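Tigela

Tigela é um recipiente côncavo, de boca larga e sem asas, usado para servir ou preparar alimentos. Distingue-se do prato pela profundidade das paredes.

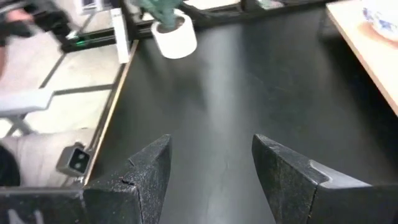 O perfil mais comum é o hemisférico, com ou sem pé na base. O volume varia conforme o uso, e as peças individuais menores comportam 200 ml.

Empilhamento

As tigelas de plástico de paredes inclinadas encaixam-se umas nas outras, o que reduz o espaço de armazenamento. Em conjuntos coloridos, a borda de cada peça permanece visível. 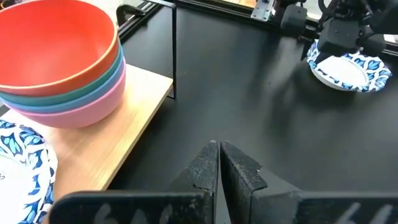 Quatro tigelas de plástico empilhadas sobre uma prateleira de madeira clara.

Materiais

Cerâmica, vidro, madeira, metal e plástico são os materiais usuais nas peças duráveis. As versões descartáveis, em papel, recebem com frequência borda ondulada e decoração impressa.

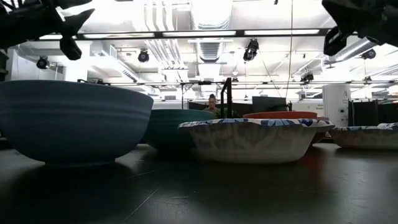 A combinação de louça lisa e louça estampada é habitual em mesas informais.

Disposição à mesa

A tigela pode ser colocada diretamente sobre a mesa ou sobre um prato raso.
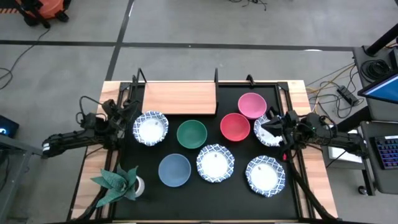 Tigelas lisas e pratos de papel com borda estampada em azul e branco.

Ver também: Prato; Louça; Cumbuca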